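Household Linens: Notes on the February Sorting
Posted 10/02/2024 by Eirini Dimitriou
Filed under: Home, Textiles

The linen cupboard at Paston was last put in order before the move, and the present entry records the work of bringing it back into use. Readers who followed the earlier entries on the pantry will recognize the method. Everything is taken out, everything is handled once, and nothing goes back on a shelf without a decision.

The cupboard stands at the top of the stairs and is 47 inches wide. It has four shelves, the lowest of which had been given over to items that do not belong in a linen cupboard at all, among them a box of light bulbs and the instruction booklet for a heater we no longer own. These were removed first. The shelves were then wiped with warm water and a small amount of dish soap and left open overnight.

Bedding was sorted by bed and not by type. In previous years all fitted sheets were stored in one pile and all pillowcases in another, and making up the guest room meant opening three stacks to find a set that matched. Each set is now folded and placed inside one of its own pillowcases. The Javo sets, which are the heavier cotton, are on the second shelf. The Emico sets are on the third, together with the spare mattress cover.

Towels were reviewed on the same day. Those with worn edges were cut down for cleaning cloths, and the remainder were folded in thirds so that the fold faces the door. Mohammed asked that the beach towels be kept downstairs, and this has been done, although I expect they will find their way back up by summer.

The one category that resisted the system was that of small cloths: napkins, tray cloths, single squares of fabric kept for mending, and several pieces whose purpose has been forgotten. They had been pushed into the gaps between larger items, and most had to be pressed before they could be judged. The bed in the back room served as the sorting surface.

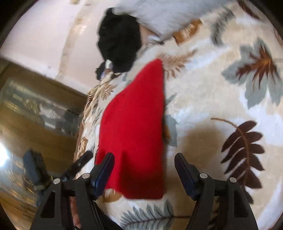 Color was adopted as the principle for the small cloths, in the absence of any better one. Whites and creams went together, then blues, then prints, with strong colors held apart for washing. The leaf-printed sheet proved a reasonable background for the purpose, and a solid red such as this one can be found on it at once, even with the maroon and rust-brown in the pattern. Paler cloths were another matter. Two cream napkins were overlooked against it until the bed was cleared, and for those I would recommend a darker blanket.

Strong reds are to be washed separately, in cold water, for at least the first several washes. The household has one pink tablecloth that was not purchased pink.

Replacement costs were modest. New shelf liner and a set of cotton storage bags came to $122, against the $198 I had set aside in January. The balance will go toward a second mattress cover, the present one having been mended twice along the same seam.

The blankets remain to be done. They are stored under the bed in the back room and will require a dry day with the windows open.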